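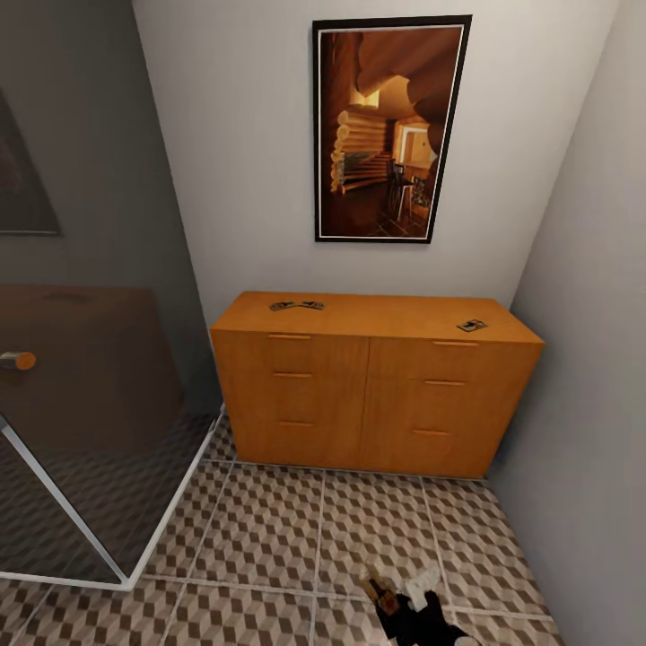 22 October 2022
By the Satinitz site safety office

Borkdale Hall: attack preparedness walk-through, with comments

Covers the public floors and the loading side. The Tisina annex has its own sheet. Main hall capacity is 478 seated. Items marked OPEN carry over to the November visit.

1. Vehicle approach
Bollards at the front steps: OK. All fixed, no movement when pushed.
Side lane gate: OPEN. Gate was unlocked and unattended on arrival. Deliveries use it until noon, but it should be closed between trucks.
Parking within 10 feet of the east wall: OPEN. The paint has worn off and two cars were there. Repaint and put up a sign.

2. Entrances and bag check
Written bag policy posted at both doors: OK at the front. Missing at the rear.
Search tables placed so the line does not block the exit: OK.
Staff can say what they would do with a refused bag: PARTLY. Two of the three asked gave the right answer. The third would have kept it behind the desk — this has been corrected, and the card at the desk now says so in larger type.

3. Mail and packages
Separate spot for opening mail: OK.
Poster on suspicious mail: OK, but it is the old one with the old phone number. Replace.
Log kept: OK. The log has 953 entries for the year so far and the last one was made the same morning.

4. Unattended items
Trash cans in the lobby are the clear-bag kind: OK.
Restrooms and coat area checked before doors open: OK, sheet signed.
Space under the stage: OPEN. Padlock is on the hatch but the hasp is loose. One screw is missing.

5. Getting people out, or keeping them in
Exit doors open fully from inside: OK, all tried.
Lockdown message can be told apart from the fire alarm: NOT OK. Same tone for both. Tăng quoted $2,585 for a second tone and a recorded message. Recommend approval before the winter lecture series.
Second assembly point, away from the street: OK on paper. Ushers did not know where it was.

6. First aid
Bleeding control kits: OK, sealed and in date. The upstairs kit sits behind a coat rack and needs to be moved to the landing.

7. Threats received
Form for phone threats at each desk phone: OK downstairs. None in the upstairs office.
Who calls the police: the duty manager, or whoever took the call if the manager can't be reached. Staff were clear on this.

Result: pass with open items. Gate and hatch to be fixed first.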